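Members' Forum: Brain Imaging and Ageing
Topic: Counting microbleeds in the Wosberg cohort

Vanden_imaging
Members are invited to comment on the draft reading protocol. The cohort holds scans from 1,576 adults, each read once for cerebral microbleeds. The draft proposes that a second reader should see only those scans marked as uncertain.
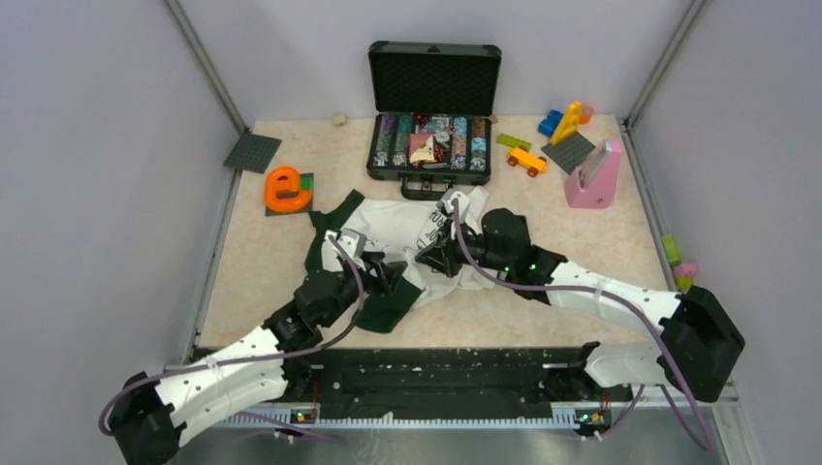
Reply 1: després_reader
I cannot support this. A first reader who misses a small bleed will not mark the scan as uncertain, so the second reader will never see it. All scans should be read twice.

Reply 2: cliltavus_stats
Double reading of the full set would delay the report beyond August. A random sample, read by a second person without sight of the first result, would give a fair measure of agreement. I would suggest 44 scans from each of the 6 sites.
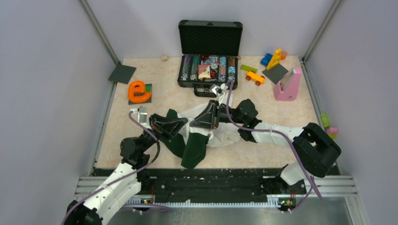

The sample should also be drawn before any results are released to the sites, and the scanner strength should be recorded for every scan.

Reply 3: després_reader
Agreement between readers does not show that either is correct. Two people may both mistake a vessel for a bleed. My objection stands for the deep regions.

Reply 4: Vanden_imaging
Both views are noted. The revised draft will include the random sample, with full double reading of the deep regions. Comments on the wording may be posted under this topic.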